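Tire Storage at Vomside: Common Questions

6th April
By Hanane Saber

How much does it cost to store a set?
A set of four is $100 for the season. With wheels still on, it's $128.

When can I drop off winter tires?
Any time the shop is open. Most people swap in spring and come back in November – book early for that one.

Do you clean them first?
Yes. We also check tread depth and write it on your ticket.

Can someone else pick up my set?
Yes, with the ticket. If it's lost, call Adel Lahlou at the Csonka counter.

How long does a swap take?
Plan on 20 minutes if the tires are already on wheels. Loose tires need mounting and balancing, so leave the car with us.

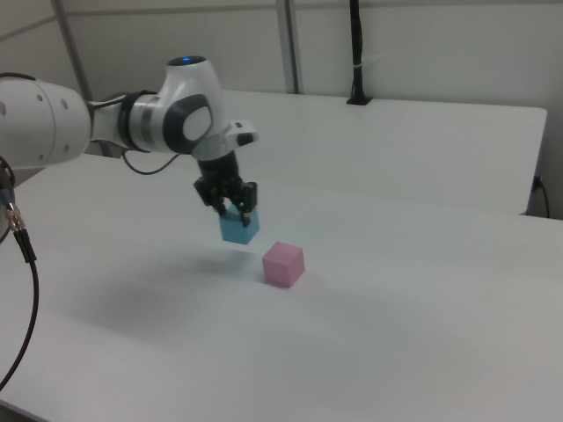
Gripper holding a light blue cube.

Do you store motorcycle tires?
Only at our Nurnov location.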